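Flomden closes extension round, plans wider simulator support
Jul 13, 2021

Flomden, which sells test management software for engineering teams, has closed an extension to its seed round. The new money comes from Rattanakul, the lead investor in the original round, and from Amar, a first-time backer of the company. The amount was not disclosed. Rattanakul keeps its one board seat and Amar takes an observer position.

The company will spend most of the funds on its scheduling engine, Bina. Bina reads the change history of a code base, works out which tests are affected by a commit, and runs those first. The remaining tests are placed in a low-priority queue and run when machines are free. Customers who moved to Bina during the closed trial in May kept their existing test scripts and changed only the runner settings.

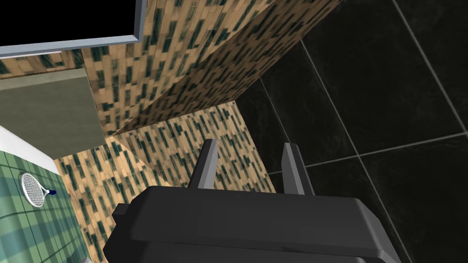
Head count will grow by 20 over the next year, mainly in engineering and customer support. The first hires will work on storage. Flomden keeps the full log of every run, and search across older logs slows down once an account holds more than 3761 runs. A new index is in internal testing. It splits logs by branch and date and loads only the parts that a query needs. Older accounts will be moved over in batches, and read access will stay open during the move.

"Our customers ask for shorter queues before they ask for new screens," said Kanokwan Siriwan, chief executive of Flomden. "The plan for this round follows that order. We fix the queue, then storage, then reporting."

Reporting will get a smaller share of the budget. The current dashboard shows pass rate and run time per suite. The next version adds a flakiness score, taken from repeat runs of the same test on the same commit. Tests above a set limit can be moved out of the blocking group by rule – the limit is chosen by the account owner and is off by default.

Flomden also plans to accept results from simulators as well as from browsers and mobile devices. The import format is plain text with one record per line. Fields for scene name, seed value and step count are optional. Records that fail the format check are kept in a separate list and can be fixed and sent again without repeating the run.

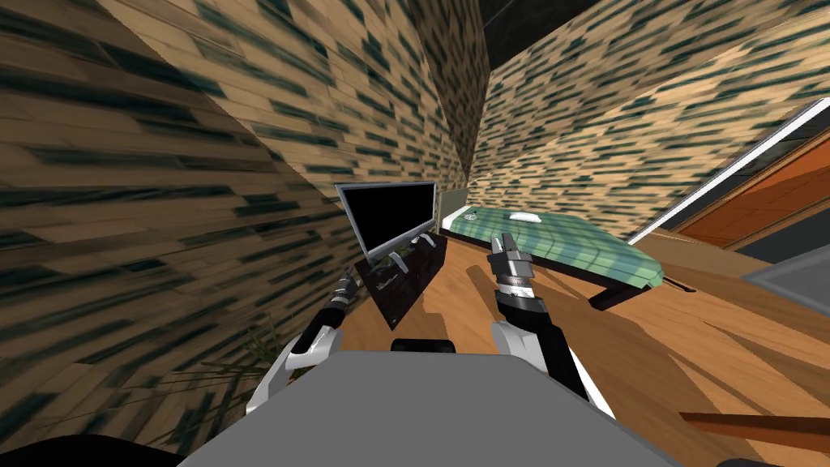

Pricing and availability

Bina will be included in the Team and Business plans at no added charge. Accounts on the free plan are limited to 2 parallel jobs and 3 saved schedules. Existing contracts keep their current terms until renewal. The simulator import has no release date yet – a draft of the format is open for comment on the company's support site.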